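Packing Line Arms at Bristach: Staff Questions

Updated 2nd October. Send anything not covered to Wilfredo Ocampo in Operations.

What is changing?
The mixed-goods benches are getting robot arms, one per bench. The first 2 have been running since June. The arms pick items and place them for packing. The rest of the line stays as it is.

Will anyone lose their job?
No positions are being cut under this project. Of the 70 people on the packing floor, those whose bench gets an arm move to bench lead, returns or final check. Your hourly rate does not go down if you move.

What does a bench lead do?
You load the bench, watch the picks, clear anything the arm can't handle and sign off the tote. One lead covers one bench.

Which items does the arm handle?
Mostly small household goods of mixed shape. Smooth round items and folded white pieces often sit close together, and the gripper has to reach in between them without pushing anything over. If it stops twice on the same item, pack that item by hand and log it on the Tema screen.
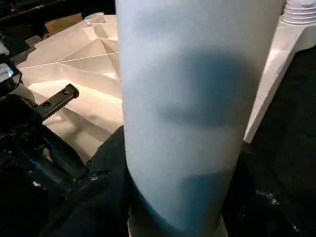

Can I reach in while the arm is on?
No. Press pause and wait for the green light on the bench post. The same rule applies to supervisors and maintenance.

Does the camera on the arm record me?
It faces the work area. Pictures are kept for 50 days and used to sort out failed picks. They are not used for attendance or performance reviews.

Is there a new pick target?
The shift target stays at 496 totes for the whole line. There is no individual target for bench leads.

How do I get trained?
Sign up with Afiq Latuheru at the shift office. Training is paid and takes place during your normal hours.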